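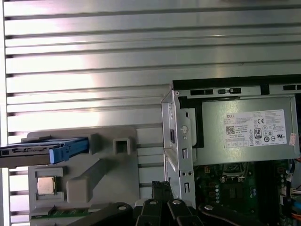
*Hard drive caddy with its blue handle, processor below it, computer case open at right.*

# How to retire an old desktop without losing your tax returns

28/10/2026

Every household has a computer it is going to deal with in January. Ours had been going to be dealt with for several Januaries. It held up one end of a shelf and contained, I was fairly sure, every family photo from before we got decent phones.

Getting rid of one properly takes an afternoon. Most of that is waiting for a progress bar, so pick a day with leftovers in it.

## 1. Find out what's on it

Plug the thing in, remember the password, and look. If you can't remember the password, try the name of the pet you had then. I have no better method.

Check these places before you declare the job done:

- the desktop, where documents go to be ignored
- Downloads, which will be worse
- the folder called "New Folder (2)"
- the mail program, if you used one that kept mail on the machine
- saved passwords in the browser

I found 949 photos, 30 of which I'd want anyone to see.

## 2. Copy first, sort later

Buy an external drive bigger than you think you need and copy everything across. Do not tidy as you go. Tidying as you go is how I spent an hour reading a letter of complaint to the Gancombe water office and copied precisely nothing.

When the copy finishes, open a few files from the new drive on a different computer. Pick old ones, big ones and one you'd cry over. Then make a second copy and keep it at somebody else's house.

## 3. Sign out of things

Some paid programs count how many computers you've installed them on and hold a grudge. Deactivate them from inside the old machine while it still runs. I skipped this with my Toltik bookkeeping software and spent 11 days trading emails with a very polite help desk.

## 4. Take the drive out

Shut down, switch off at the wall, unplug the cord and touch bare metal on the case before you reach in.
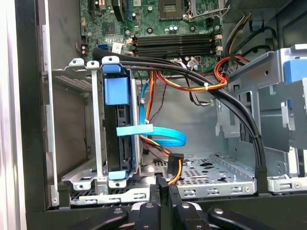 Follow the two cables from the drive back to where they go, then pull on the plugs and leave the wires alone. Some drives are held by screws, some slide out on a tray, and some do both so you'll feel foolish either way. Put the screws in a cup. Label the cup, or you'll own a cup of screws forever.

## 5. Wipe it or wreck it

Dragging files to the trash doesn't remove them in any way that would trouble a nosy person. For a spinning drive, use an erase program that writes over the whole disk. For a solid-state drive, use the secure erase tool from whoever made it.

If the drive is too dead to erase, look for a shop that shreds them. Ziółkowski Repairs, near us, does it while you stand there, and it's over disappointingly fast. Please don't microwave it.

## 6. Send the rest away

The Mudley recycling center takes computers at the side gate, away from the mattresses. Yours will have its own rules, so check the website before loading the car. Bring the keyboard, the mouse and that bag of mystery cables.

You will keep one of the cables. Mine is in the kitchen drawer.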